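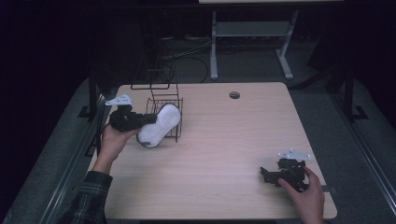

Worktable with wire basket and sponge.

Berbridge Comics Library
Reading Room and Manga Store: Safety Checklist with Comments
Inspection date: Mar 23, 2025
Areas covered: reading room, closed store, Obura gallery corridor

1. Entrance and exits
Fire exit clear and unlocked during opening hours: Yes
Exit signs lit: Yes
Comment: The Climgate display stand has been moved back from the corridor door and must remain there.

2. Shelving
Bays fixed to wall: Yes, except bay 2
Top shelves free of boxed sets: No
Comment: Hardback omnibus editions are to be kept at waist height or below. Bay 2 is closed to readers until the bracket is replaced.

3. Reading tables
Edges and corners free of splinters: Yes
Legs steady under load: Yes

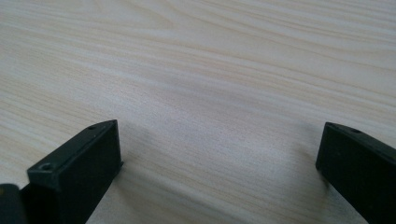

Comment: Cloths must be well wrung out before use. No spray cleaner is to be applied while magazines or original pages are out.

4. Closed store
Temperature log complete: No
Stepladder checked and tagged: Yes, tag 1674
Comment: Entries are missing for part of March. Weekly magazine issues printed on pulp paper remain in lidded boxes. Box 3074 (Starnance, first serial run) has a split base and should be carried by two members of staff until it is repacked.

5. Electrical
Leads undamaged: Yes
Scanner lamp cover in place: Yes
Comment: The extension lead behind the returns desk should be shortened or clipped to the skirting.

Result: Passed with actions
Actions outstanding: bay 2 bracket; top shelves; temperature log; box 3074; extension lead
Completed forms are to be kept in the duty office.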